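El cajón pequeño y la bandeja: conversación con Irina Bogdan

Entrevista de Obed Sowah
22 de enero de 2020

Irina Bogdan diseña mueble auxiliar de sobremesa en Osbridge desde que dejó la fabricación de cocinas completas. Su pieza más vendida, la cajonera Filip, tiene dos cajones superpuestos, planta casi cuadrada y tiradores de barra negros. Lleva 2.575 unidades entregadas, la mayor parte a través de Sutitz, la distribuidora que también comercializa las bandejas. La conversación se centró en un asunto estrecho: cómo se ordena una superficie de trabajo en la que conviven objetos que no se parecen entre sí.
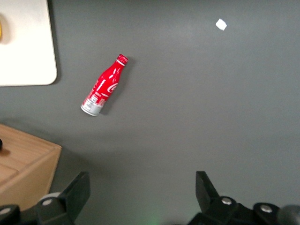
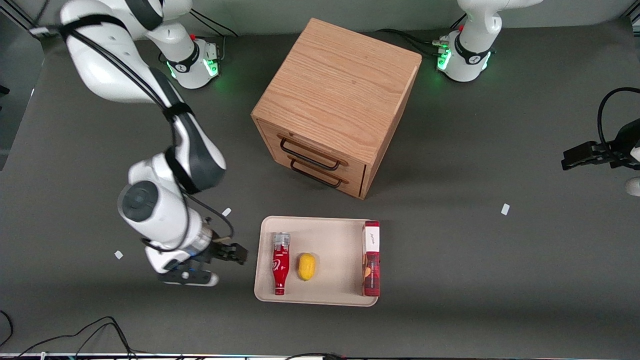

Bogdan parte de una distinción que aplica a todos sus encargos. Llama «objetos de paso» a los que están sobre la mesa unas horas y «objetos de residencia» a los que tienen un sitio asignado. Una botella es de paso. Un limón también, salvo que alguien tenga un frutero. «El error habitual consiste en dar un cajón a lo que está de paso y dejar fuera lo que reside. Se abre el mueble veinte veces al día para cosas que podían estar en una bandeja, y las tijeras acaban debajo de los papeles.»

La bandeja, en su sistema, funciona como zona intermedia. Tiene las esquinas redondeadas y el borde elevado. Sobre el radio de las esquinas es precisa: con ángulo recto se acumula suciedad en la arista interior y el paño no llega. El borde tiene que retener un objeto que ruede y permitir a la vez que se meta la mano en horizontal. «Una botella tumbada y un limón son la peor combinación posible. La botella rueda en línea, describiendo un arco si el perfil es cónico, y el limón va a donde quiere. Si el borde los para a los dos, para casi todo lo que hay en una casa.»

Le pregunté por qué insiste en probar con botellas acostadas, cuando lo normal es guardarlas de pie. Contestó que en un cajón bajo no hay otra forma. El hueco útil del cajón de la Filip mide 109 milímetros de alto, y una botella de pie no entra. Tumbada sí, pero entonces cuentan la diagonal y el cuello. «Las botellas de contorno tienen la parte ancha y la estrecha muy diferenciadas. Apoyan en dos zonas, y el cuello queda en el aire. Cuando se cierra el cajón con fuerza, pivotan. La solución barata es una tira de fieltro en el fondo. La cara es un separador, y el separador inutiliza el cajón para todo lo demás. Nosotros servimos el fieltro aparte.»

Los cajones corren sobre guía de madera, sin rodamiento. Es la decisión que más le discuten los clientes y la que menos le interesa defender. La holgura lateral se ajusta a mano en el taller y se revisa después de una prueba de 2.000 aperturas por serie, hecha sobre una unidad sacada del lote. Admite que en invierno, con la calefacción puesta, la holgura crece, y que en mayo, que en Busberg es un mes húmedo, recibe llamadas por cajones que rozan. «Les digo que pasen una vela por el canto inferior. La mitad ya lo ha hecho antes de llamar.»

El tirador ocupa más tiempo de conversación de lo previsto. Es una barra metálica negra, y no va atornillada directamente al frente: descansa sobre unos pequeños tacos de madera que la separan del plano del cajón. En el primer prototipo la barra iba pegada y cabía solo la yema de los dedos. Los tacos se añadieron en la segunda versión. El frente tiene 17 milímetros de grueso y admite el tornillo pasante sin refuerzo interior. «Con menos grueso el tornillo acaba moviéndose. Con más, el mueble se ve pesado para el tamaño que tiene. Probamos también un rebaje fresado en el propio frente, sin tirador. Queda limpio en el catálogo y se abre mal con las manos húmedas, que es como se abren las cosas en una cocina.»

En cuanto al reparto entre los dos cajones, su recomendación contradice la de muchos manuales de organización. Lo pesado suele asignarse abajo por estabilidad. Bogdan lo acepta en muebles altos; en una pieza casi cúbica que se apoya en la mesa, sostiene, el criterio tiene poca relevancia. Prefiere que el cajón superior reciba lo que se usa con la vista (etiquetas, cuadernos, pilas, cualquier cosa que haya que leer) y el inferior lo que se reconoce al tacto. «Nadie se agacha sobre la mesa para leer una fecha en el cajón de abajo. Saca el objeto, lo lee, lo deja encima del mueble y ahí se queda.»

La tapa del mueble es, de hecho, el punto que le genera más consultas. Es plana, de madera clara con la veta a la vista, y la gente deposita cosas en ella. En los pedidos de la distribuidora aparece con frecuencia la petición de una versión con reborde superior. No la fabrica. Considera que la bandeja ya cumple esa función y que duplicarla en altura obliga a levantar el brazo. «Si la tapa tiene borde, se convierte en una bandeja que no se puede llevar a otro sitio. La bandeja tiene que poder irse con todo lo que lleva dentro.»

Acerca de la colocación, trabaja con una regla sencilla. La bandeja va delante de la cajonera, a una distancia que permita sacar el cajón inferior entero sin tocarla. El mueble puede girarse respecto al borde de la mesa, y ella lo gira casi siempre, de modo que el frente mire hacia la mano que abre. Un cajón que se abre de frente al cuerpo obliga a retroceder si el usuario está sentado. Girado, sale por un lado. La desventaja es estética y la reconoce: en una habitación pequeña una pieza en ángulo parece mal puesta, y hay clientes que la enderezan en cuanto ella sale por la puerta.

También tiene opinión sobre el color de la superficie. Recomienda gris mate, medio u oscuro. Lo explica por el contraste con los objetos claros, que son los que se pierden: recortes, trozos de cinta, tapones blancos. «En una mesa blanca un papelito puede estar tres días. En una gris se ve desde la puerta y alguien lo coge.» El acabado mate lo exige por los reflejos. Una lámina brillante bajo una lámpara lateral produce una mancha de luz, y justo en esa mancha dejan de distinguirse los objetos metálicos o barnizados. El inconveniente son las huellas de grasa, que en gris oscuro se marcan mucho. Las limpia con agua y jabón neutro; desaconseja el alcohol.

Le planteé un caso concreto, el de una mesa compartida por varias personas en turnos distintos, con bebidas, fruta y material menudo. Su procedimiento tiene un orden fijo. Primero se vacía la superficie sobre la bandeja, sin clasificar nada. Después se limpia. Luego se decide, objeto por objeto, si entra en un cajón, si vuelve a su dueño o si sigue en la bandeja hasta el siguiente turno. La fruta no entra nunca en el cajón: la humedad hincha el fondo, y un limón olvidado deja una marca que solo sale lijando. Las botellas entran cerradas y vacías, o no entran. Si al terminar la bandeja contiene más objetos de los que caben en una sola capa, falta un cajón o sobran cosas, y ella suele inclinarse por lo segundo.

La próxima revisión de la Filip afectará al fondo de los cajones, que pasará a ser desmontable desde la parte trasera. Hoy, para sustituir un fondo manchado hay que desencolar el frente, y en el taller de Osbridge esa reparación se cobra casi al precio de un cajón nuevo. El cambio exige modificar la ranura y retrasar el panel posterior. Las medidas exteriores se mantienen, de manera que los cajones nuevos podrán montarse en los muebles ya vendidos. Bogdan no ha fijado aún el precio del recambio.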